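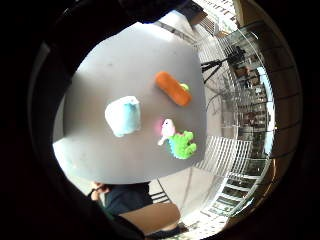 Soft toys on the round gray table.

I have been meaning to write about the soft toys for months, and every time I sit down to do it I end up holding one of them instead of typing, so you will have to forgive me if this wanders a bit. It's Aug 2, 2021, it is far too warm to be handling anything fuzzy, and of course this is when I decided to go through the lot.

Some of you will remember that back in December I swore off bringing any more of them home. I had a drawer, two baskets and a very patient family. Then my niece moved to Barnby and left me a bag of hers "to look after" (you all know what that means), and there went my good intentions. I counted everything when it was finally in one place and got to 40, not including the ones that are really cushions with a face.

The plan was to sort by what each one needed: a brush, a wash, a stitch or a new home. I thought it would take one evening. I spent most of that evening on a rabbit from Kennedy, the little toy shop we used to visit on the way back from my mother's, because the seam under his arm had opened up and I wanted a thread that matched. I own 14 shades of brown thread. None of them is rabbit.
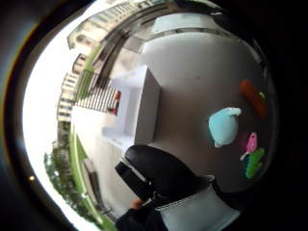 Mandla Mabaso left a comment on my last post saying that I worry too much about washing, and that a pillowcase with a knot in it and a cold, slow cycle has never done a toy any harm in that house. I do love the pillowcase idea and I've used it for the sturdier ones ever since! I still can't bring myself to do it with anything old, though, or anything with a squeaker or a music box inside. Those get a damp cloth with a drop of baby shampoo, and then they sit on a towel by the window looking sorry for themselves until the next day.

Drying is where I used to go wrong. I would feel the outside, decide it was done, put the thing away, and a week later the whole drawer smelled like a pond. Now I give the middle a good squeeze, and if there's any coolness in there at all it goes back on the towel. Thick ones can take two days, and you just have to let them. 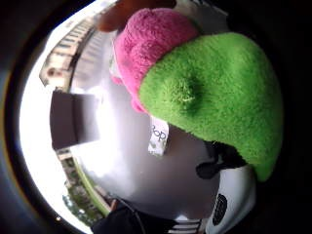
Brushing is my favorite part, and I know how that sounds. I use a soft baby hairbrush that I bought at Jedard when my son was born, and it's still going strong (he is taller than me now). Different surfaces want different treatment, which took me an embarrassingly long time to learn. A short, dense fuzz like the lime green one has can take a proper brushing, in little circles, and it comes up beautifully. The pink one next to it is all loops and ribs of yarn, and I wouldn't let a brush anywhere near that. One snagged loop and you'll be there all afternoon with a crochet hook, easing it back through. For yarn I roll a bit of tape around my fingers and pat, very gently, until the lint comes away.

As for finding new homes, I've been slower. Khanyisile Xaba has asked for a bag of the smaller ones for the reading corner at Istader, and I said yes at once and then spent a week taking things back out of the bag.
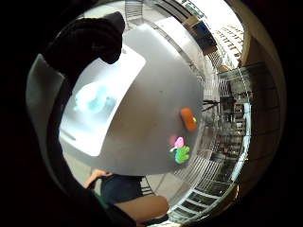
I've put most of them back in again since, I promise. A toy that sits at the bottom of a basket isn't having much of a life, and a reading corner sounds like a lovely place to end up. The rabbit stays with me, and so does the elephant with the flat ear, and I may need to think a little longer about the bear.

If anyone has a good way of matching brown thread to old plush, please do leave it in the comments. I've still got that seam to close.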